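November, evening
Posted by Younes Ashour

Got to the lab at 3 and stayed until they turned the hallway lights off. Mistel was already there with her laptop open and a sandwich on top of the gripper manual. We have the table until the end of the month, then it goes to the Flirnau team, so I want the bracket task done before that.

The task is the same as last week. Pick an aluminum corner bracket, put it in the cardboard box, go back for the next one. It sounds like nothing. The brackets have no good side to grab. If the jaws close on the thin edge the part turns in the grip, and then it goes in at a slant and catches on the wall of the box. Dr. Mahrous told us in class to stop fighting the turn and plan for it – lower the drop point, open slowly, let the part settle. We argued about that on the bus home and then did what he said.

First I redid the drop point. The old one was set for the tall box, which somebody took for recycling, and the new box is much shallower. I moved the point down and in a little from the left wall. Mistel wanted it dead center. I said center is where the parts pile up and we would be dropping metal on metal every time. We left it at the left side for now and wrote both positions in the notebook.
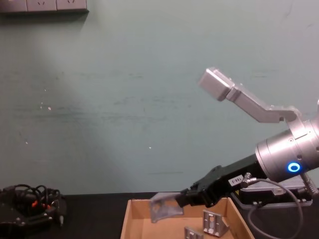 The second arm stayed parked the whole session. It is supposed to hold the box still, but the code for it is my part and my part is not finished. I keep getting error 1419 when both arms try to start together. The forum has one post on it, with no answer. I sent a message to the guy who wrote it. For today we just ran with one arm and pushed the box back by hand when it moved.

Log file is up to 894 lines. I read through most of it after dinner and a lot of it is the same timeout warning over and over, so tomorrow I will filter those out first. The bad grips seem to come when the part is lying flat. When it is standing up on one side the jaws get a much better hold. I don't know yet if we are allowed to stand them up ourselves before the run. The rules for the Pludthorpe meet say parts must be "placed without order," and I can read that two ways. Will ask.

Also need to do:
- finish the start-up code for the second arm
- ask about a spare gripper cable
- write my half of the report (2 pages, have roughly one paragraph)

Mistel thinks we should cut the speed in half for the meet. I would like to keep it where it is. We didn't settle it.

Ate cold rice at the desk. Chemistry quiz in the morning and I have not opened the book.

Recent entries
Box wall problem, again
Gripper manual, the bad chapter
Flirnau wants our table
First day with both arms

Contact: Younes Ashour | All text copyright the author | Back to top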